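The Key Problem

Felicidad Macapagal has spent most of the spring on keys. She writes planning software at Udier, a small outfit that builds the layer between "the camera saw something" and "the arm did something," and she will tell you, before you have found a place to put your coat, that everyone in the business underrates keys.

"A mug is a gift," she says. "A mug has a handle and an opinion about which way is up. Keys are a pile of thin shiny things that are sort of one object and sort of six."

The planner she works on is called Kobori. It takes a depth picture, a list of objects and a goal, and it hands back a motion for two arms. The perception half is a separate program, Tuvport, and relations between the two are about as warm as you would expect of any two programs that get to blame each other. I asked which one was usually at fault.

"Tuvport," she said, and then, after a decent pause, "I wrote Kobori, so weigh that how you like."

What goes wrong with shiny things

The trouble starts with depth. The sensor works tolerably on dull surfaces and goes vague on bright metal, so a key blade may come back as a surface, a hole, or a small cliff several inches below the floor. In March the team logged 2250 grasp attempts on keys in order to have something to argue over. Of those, 178 were rejected by the planner before any arm moved, on the grounds that the target was inside the table.

"Which is correct behavior!" Macapagal says. "If you tell me the keys are inside the table, I am not going in after them. I was proud of that check. Then I had to explain it to people who wanted the keys picked up."

The fix was dull, and she likes it for that. Tuvport now fits a plane to the tabletop first and treats anything reported below it as a lie. What remains gets a minimum thickness, whether it has earned one or not. The planner stopped refusing, and began making new mistakes at a higher level.

One of those was the ring. Kobori originally got one outline for the whole bunch and aimed for the middle of it, a fine plan for a potato. With keys the middle is often just table. Now Tuvport passes along several candidate spots, each with a score, and Kobori tries to find a path to the best one it can reach without folding an elbow into the other arm.

"People think the grasp is the hard part," she says. "I spent 14 days on the other arm. Just the one that isn't doing anything. Where does it wait? Who told it to wait there?"

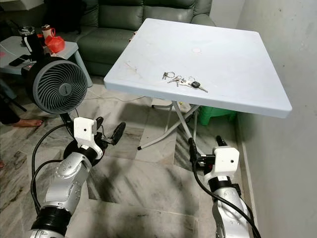
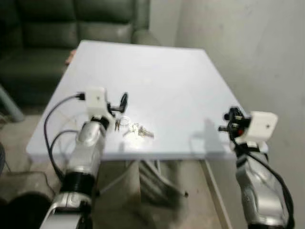 Keys on a white tabletop, with both arms in reach.

Waiting politely

The idle arm used to be handled as furniture. Kobori froze it wherever it had last stopped and planned around it, with results Macapagal describes as "two people in a hallway, one of them dead." The current version lets both arms move but charges a price for it, so the second one will step aside if that makes the first one's path much shorter and otherwise stays put.

Setting the price took longer than writing the code. Too low, and the spare arm fidgets through the whole job. Too high and you are back in the hallway. The number they settled on lives in a config file with a comment above it reading "do not touch," and I am told it has been touched.

I wondered whether all of this could be learned from examples instead, and got the look of someone who has been asked at family dinners. Bralemow, the group's learned policy, does exactly that. It takes in pictures and puts out motions, with no planes or prices anywhere.

"Bralemow is good. I'm fine," she says. "When it works it's prettier than mine. When it doesn't, I ask it why and it shows me a very large matrix."

For the moment the two share the work. Bralemow proposes a motion and Kobori checks it for collisions, a job its author compares to chaperoning – you stand near the wall and hope to be unnecessary. When the check fails, the planner takes over from wherever the arms happen to be. That handover is her next project. At present it includes a short stop, long enough for a visitor to ask if something is broken.

"I say it's thinking," Macapagal says. "It's reloading the joint limits."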